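Le routeur avait rendu l'âme un mardi, et moi je m'étais mis en tête de le ressusciter avant le dîner. C'était un Vonar, le petit modèle à deux antennes, racheté à un type de la bourse aux puces, et j'avais lu quelque part qu'on pouvait lui coller le firmware Gitow pour en tirer le double. Le double de quoi, je ne sais plus, mais ça m'avait convaincu.

Donc je flashe. La barre avance gentiment, 50 %, je vais me faire un café – grave erreur, ne jamais tourner le dos à une barre – et quand je reviens elle est plantée à 93. J'attends. Je lave une tasse, j'attends encore, je lave la tasse d'à côté. Puis j'ai fait ce qu'il ne faut pas faire, vous l'avez deviné, j'ai débranché.

Après ça, une seule diode orange, fixe, l'air de me juger. Pas de Wi-Fi, pas de page d'administration, rien au ping. J'ai tenu le bouton reset avec un trombone jusqu'à en avoir une marque dans le pouce !

J'ai appelé Damian Kälin, qui m'a demandé si j'avais fait une sauvegarde de la partition d'origine. J'ai dit oui. Il y a eu un blanc, et il a répété la question plus lentement, et j'ai dit non.

– Alors il te faut un câble série, a-t-il soupiré. Et de la patience. Je te prête le câble.

Je suis allé le chercher chez lui, rue Imhof, sous une pluie à ne pas sortir un chat. Trois fils, un adaptateur, un bout de scotch marqué « masse » (enfin, je crois que c'était « masse », il écrit comme un médecin). De retour chez moi, j'ouvre le boîtier, je casse un clip, je jure, je branche. Et sur l'écran noir, des lignes ! Des vraies, en anglais, pleines de points et de zéros, et tout en bas une invite qui clignotait, toute bête. Il vivait encore, au fond, mon Vonar. J'aurais pu l'embrasser.

Sauf qu'il fallait lui renvoyer l'image d'origine, et que pour la télécharger il me fallait Internet, et que pour Internet il me fallait le routeur. J'ai fini assis dans la cage d'escalier, l'ordinateur sur les genoux, à capter le réseau « Cilley » de la voisine du dessus. Elle m'avait donné le mot de passe en août, pour arroser ses plantes à distance ou je ne sais quelle lubie.

Le fichier est arrivé à la nuit tombée. J'ai lancé le transfert, et cette fois je n'ai pas bougé de ma chaise. Paquet 425, plus rien. Le curseur clignotait. J'ai posé les mains à plat de chaque côté du clavier et je n'ai touché à rien.
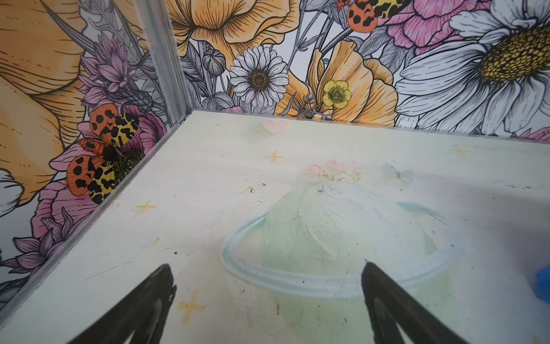 Ragnheiður Eyvindsson : Ah non, tu ne peux pas t'arrêter là ! Il redémarre ou pas ? Le mien s'est figé pareil en plein transfert, j'ai attendu toute la nuit, et au matin c'était le câble qui s'était déboîté côté adaptateur. Dis-moi au moins que ton narrateur a vérifié le câble.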